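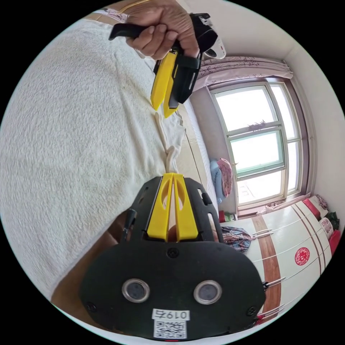 Chiến Ông wrote under my last post that 487 dollars is too much for a pair of hand-held grippers, and asked if the Hesorberg kit holds up. I've had mine for seven weeks. The yellow fingers still close evenly and the black housing feels solid. Thin cord and thick, fluffy fabric are both manageable once you slow down. The handle gets tiring after an hour.

My complaint is the software. Brestham sells the plan, and it stops at 3000 clips a month. I hit that early. They say the limit goes up in September. I'd buy the kit again, but on the smaller plan.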